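Shop > Figures & Miniatures > 28mm Historical > Drorer Bronze Age Range

Drorer Bronze Age Skirmishers, mixed pack

Back in stock. Second casting run, same moulds, slightly better metal. Sold by Flarkusar Miniatures, cast by us, packed by us, posted by us.

What you get: a bag of foot figures in white metal, 28mm to the eye, bases cast on. Slingers, javelin men, a few with clubs, one chap with a horn who could pass as a leader if you squint. Heads are all separate now. First run had them cast on and half of you cut them off anyway, so we gave in. Neck sockets are shallow, use a dab of putty with the superglue or they'll ping off the first time someone knocks the table.

Supplied unpainted. Supplied unassembled too, what assembly there is. Shields are in a seperate bag and are a random mix of round and hide shapes. We can't pick shapes to order, please don't ask in the notes box, we don't see it till the parcel's gone.

Sizes. People always ask. They're on the chunky side, thick wrists, biggish hands. They stand fine next to most of the older 28mm makes. Next to the newer slim stuff they look like they've had a good breakfast. Put them in separate units and you'll not mind. Same unit, no, wouldn't.

Clean up. Mould line runs down the outside of the leg and over the shoulder, a few strokes with a needle file does it. Bit of flash between the legs on the javelin men. The slings are thin and will bend in the post. Bend them back slowly, once. If you keep waggling them they snap and then you're drilling. Wash in warm soapy water before priming, there's talc left on them from the moulds and the primer will lift otherwise.

Spears and javelins. Not cast on. Hands are open on the javelin men and closed-with-a-hole on the two command figures. Wire is not included at this price. Any stiff wire will do, flatten the end with a hammer and file to a point. Or cut down broom bristles, lots of people do, they bend back when you drop them.

Painting. We painted ours quick and dirty. Brown primer, heavy drybrush of a mid flesh, ink over the lot, pick out the highlights on knees and noses. Hides in whatever browns you have open. Keep the cloth plain, undyed wool and linen colours mostly, and one brighter cloak per base if you want the unit to read from across the table. Matt varnish. Two coats if they're going to be handled, which they are.

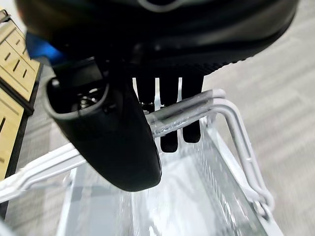

Zillwood wrote in to say the slingers are the pick of the bag, that the poses mix well with a load of old 25mm barbarians if you put a thicker base under the old ones, and that the horn blower's arm wants pinning whatever we say about glue. Fair enough. Pin it. Drill is soft metal so go slow, small bit, twist it in your fingers and don't use a powered one.

Basing. The cast on base is a thin oval, sinks nicely into filler on a round or square. For big battles we put them on wide frontage bases in loose order, staggered, with a bit of scrub. For skirmish, one to a base and a big washer underneath for weight. The washer trick also means they stick to magnetic sheet in the box, so no foam needed.

Rules. No rules in the pack. They'll do for any ancients set that has light troops in it. We use them with Siddiqui, the fast play set, where skirmishers get to evade and then come back and be annoying. Siddiqui isn't ours and we don't stock the book at the moment, so don't ring about it. Army lists in the back of it want more slingers than you'd think.

Also in the Drorer range: chariot with crew, heavy spearmen (advancing), heavy spearmen (standing), camp followers and a goat herd. Archers are sculpted and at the mould stage, August if the rubber turns up, later if it doesnt. The pack code for these skirmishers is DR 156, quote that on the order form and not the old code from the paper list, which now gets you the goats.

Postage is worked out at the checkout by weight. Metal is heavy, sorry. Orders go out when they're cast, and if we have the pack on the shelf that's next working day, if not allow a couple of weeks. Show orders can be collected from the stand, pay beforehand, bring the order number.

Miscasts. If there's a missing foot or a hole where a face should be, send us a photo and we'll post a replacement figure. No need to return the bad one, keep it for casualties. Small pits and bits of flash don't count as miscasts, it's a spin casting, there'll always be some.

Not a toy. Contains small parts and sharp points. Not suitable for young children. Wash your hands after filing and don't eat your tea over the dust.

Page last changed 10 Aug 2024. Price as shown in basket, the printed list is out of date.

Contact | Postage & Returns | © Flarkusar Miniatures | Back to top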